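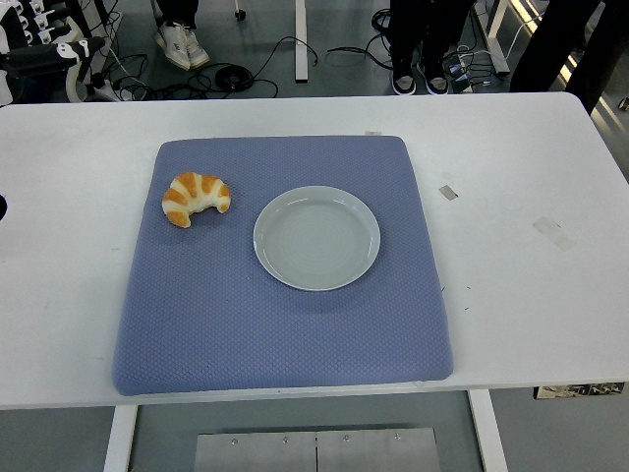 Croissant and plate on the blue mat, as the head camera sees them.

Build diary, July

Got to the Skomen workshop before the others and had the table to myself for most of an hour. Spent it on the neck bracket. The Merska neck has had a slight droop since we swapped the motor, and it was enough to push the far side of the table up out of the useful part of the picture. Loosened both clamps, put a shim behind the lower one, did it all up again. The whole mat is now in view with a good strip of white table to the right of it, and I can see the front edge of the table as well, which helps when I'm checking whether the table has been knocked.

The task is still the same one: croissant onto the plate. I know we said we would move on to cups this month, but I don't want to move on until this works when I'm not standing over it.

The mat is staying. I was against it at first because I thought the padding would confuse the height estimate, and it does a bit, but the fingers can press down into it without anything complaining. On the bare table last month we bent a fingertip plate and it took an evening to make another. The raised pattern also gives the camera something to hold on to. Plain white gave it nothing.

Recalibrated after the neck work. First attempt was poor, second attempt was fine. Saved the file under the name Utena 5 and wrote the name on the whiteboard, because last time two of us were running different files and spent an afternoon blaming the wrist.

Then grasps. We have 298 attempts in the log for this task now, counting the ones from before the new fingers. I ran another 25 once the others had turned up, and they aren't in that total yet. Notes while I remember:

– It goes for the middle of the croissant nearly every time, which is right. When it goes for an end it drops it.
– The stripes are a nuisance. The pale bands get read as gaps in some of the pictures, so the outline comes out in pieces. Filling the gaps in software helped but made the thing look fatter than it is, and then the hand opens too wide.
– With the plate close by, the outer finger catches the rim on the way down. Either we start the plate further off or we teach it to come in from the other side. I'd like the second. Someone else can argue for the first.
– The plate itself is found without trouble. The rim and the rings show up well even with the lights turned down.

The Fikre gripper board got warm again towards the end. I put a hand on it, decided it was too warm, and lowered the current limit to 95 per cent of what it was. It was cooler after that and I couldn't see any difference in the grip. Leave it there for now.

Things that need doing. Old tape marks on the table want scraping off, there are bits to the right of the mat that date from the previous layout and I don't trust anyone (me included) not to line something up with them. The cables on the floor behind the table need tying into two runs and covering. I have said this before and so has everyone else. I've put cable ties on the shopping list, also M3 screws, also a longer extension lead so the power strip can go against the wall.

There was a short discussion about whether to write the start positions down on paper or let the program choose them. I prefer paper. The program chooses well enough but then it's hard to go back and repeat a bad one, and the bad ones are what I want to look at. We agreed to do it on paper for a week – a printed grid, one sheet per run, kept in the folder with the wiring drawings.

Left at half past nine with the arm parked and the battery on charge. Next time: the approach from the other side, slowly, with the plate taken away for the first few goes. And check the shim hasn't moved.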